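Search this site Search

The Kunari marker set, after a long spell of daily use

I've been meaning to write up the Kunari set since October, when Sorin Atanasov talked me out of printing yet another batch of my own markers and into buying some that had been made properly. I'd been getting by with office paper and glue for longer than I care to admit. If you've ever smoothed a square of paper down with your thumb and then found a bubble sitting right under the corner your software most wants to see, you'll know why I gave in!

The set came from Lirkley, packed flat apart from the cone, and it took me 18 minutes from opening the box to having everything out on the bench (with a pause for tea). The instructions run to two sheets and are mostly drawings. I read them afterwards, as one does.

The card

I'll start with the flat card, as it's the piece I reach for most. It's white, with four markers in a two-by-two grid, and it simply lies on the table and does its job. I like that it looks so plain. My old paper version curled at the corners whenever the heating came on, and I used to hold it down with coins, which then rolled off and got lost. The Kunari card has stayed flat right through the winter and wipes clean with a barely damp cloth.

The cone

The cone is the piece I thought I'd never use, and I've grown very fond of it. It's the shape of an upside-down cup, wide end on the table and a flat top, with the square markers going round its sloping side. Whichever way you come at it there's a marker turned more or less towards you, and that saves a great deal of fiddling about. 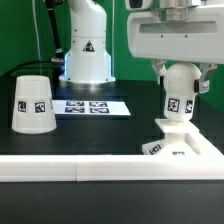
I do wish it were a little heavier. A sleeve will knock it sideways if you're careless, and mine has been on the floor 7 times that I'll own up to. It has come through all of them without a chip, so perhaps I should stop grumbling. A friend who bought the Brenum cone tells me hers has a weighted base, but she also tells me the markers began lifting in the first month — I'd rather pick mine up off the floor now and then.

One small tip, for what it's worth: a dark surface suits the white pieces very nicely. I began on a pale bench top and was forever hunting for the edge of the card.

The angled frame

Then there's the big white frame, with its long bars and the raised block in the middle. I'm more torn about this one. The markers sit at different slants, and that is exactly what I wanted it for, but the white has a slight gloss to it and under a strong lamp the upper faces can go very bright indeed. I spent most of one Monday shuffling lamps about before I hit on bouncing the light off the wall. A matt finish would have spared me the bother, and I have written to Kunari to say so (very politely).

It also takes up more cupboard space than you'd expect from the box, so do measure your shelf first.

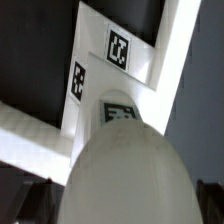
Would I buy it again?

Yes, I would, and I'd buy the set whole. I did look hard at the smaller Ki set, which leaves out the frame and costs a fair bit less, and if you only ever work flat on a table it may be all you need. For me the cone and the card together have earned their keep, and the frame is getting there now that I've sorted the lighting.

The maker says the printed faces are good for 2000 wipes. I haven't kept a tally, but the blacks on mine are still as dark as when they arrived. Spare cards can be ordered singly, though the cones can't, so do be kinder to yours than I've been to mine.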